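1/ Since January I've kept notes on what changed for the room staff at a small guesthouse group after part of their work was automated. Three properties, 97 rooms in total. Posting the notes here in order, with little editing.

2/ The sites: Zermont is the main house, Skilley is the annex up the road, Harms is the old building with the narrow stairs. Linen goes out to a laundry in Fundville and comes back on carts.

3/ What was automated first was the scheduling. Before, the head of rooms wrote the day's list by hand at 6:30 and people took a page each. Now software builds the list from checkouts, arrivals and late requests, and pushes it to a phone. It reorders during the shift.

4/ The reordering is the part people talk about. On paper you knew at 7:00 what your day looked like and could plan a route. On the phone you know the next two rooms. The total work is the same. The feeling of it is different, and several people mentioned that before they mentioned anything else.

5/ Second change: two floor units at Zermont for the corridors. They run between 10:00 and noon. They handle flat carpet well, thresholds badly, and the Harms stairs not at all, so Harms has none. Corridor time for staff at Zermont went from 26 minutes a shift to 9.

6/ Those minutes did not turn into a break. The scheduler counts them as free and fills them. This was not a decision anyone made in a meeting – it is the default setting, and it stayed on until someone asked where it was.

7/ Third change: carts of linen are now moved by a tug from the loading door to the service elevator. Fewer sore shoulders by everyone's account. The cost is that the tug needs a clear lane, and keeping the lane clear is now a task. It has no line on the list.

8/ Which brings me to the rooms themselves. Almost nothing in a guest room has been automated, and it is worth being exact about why.
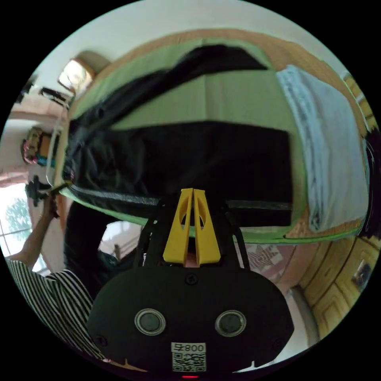
9/ A bed is soft, and so is nearly everything that ends up on one. Bags, straps, folded blankets. A soft thing has no fixed shape to plan around. You pick it up at one point and the rest of it does something else. A strap can be under a bag, over a blanket, or around a handle, and a person sorts that out by feel in a second or two.

10/ Then there is ownership. A bag on a bed may belong to a guest who is staying another night, or to one who left it behind. The first gets left alone, the second gets logged. The difference sits in the booking record and in the judgment of whoever opened the door. The phone list helps with the first and does nothing for the second.

11/ Third, access. The rooms at Skilley have furniture on most sides of the bed. Any machine on wheels would need more floor than the rooms have. You can move the furniture, but then you have changed the room to suit the machine, and the guests are the ones paying for it.

12/ So the split right now is: planning, corridors and hauling go to machines. Handling objects stays with people. The job has become denser. More hands-on room work per hour, less walking and fewer of the dull stretches where people used to talk to each other.

13/ That last part shows up in training. New staff used to learn by pushing a cart with someone experienced. The tug took over that walk. At Skilley they noticed new people were asking the same basic questions in week three, and put paired shifts back on the schedule. It takes 16 paired shifts before someone is listed as solo. The software flagged this as inefficient and had to be overridden by hand.

14/ Pay. The base rate did not move. There is a small supplement for whoever looks after the floor units (brushes, stuck wheels, charging). It went to one person on the morning crew. The evening crew clears the same stuck wheels without it, and has raised this twice.

15/ Things staff asked for, as written on the board at Zermont: see the whole day's list at the start of the shift, even if it changes later. A button to say a room will take longer, with no reason required. Lane clearing counted as work.

16/ The first is done. The second exists but asks for a reason. The third is with the vendor.

17/ My own view, for what it's worth: the machines have been mostly fine. Nearly every complaint I wrote down traces back to a setting in the scheduler, and the people affected by those settings have no login for it – at Harms they don't have a printout either.

18/ Next batch of notes will cover the laundry in Fundville, where sorting is being changed over and the night shift is already on new hours.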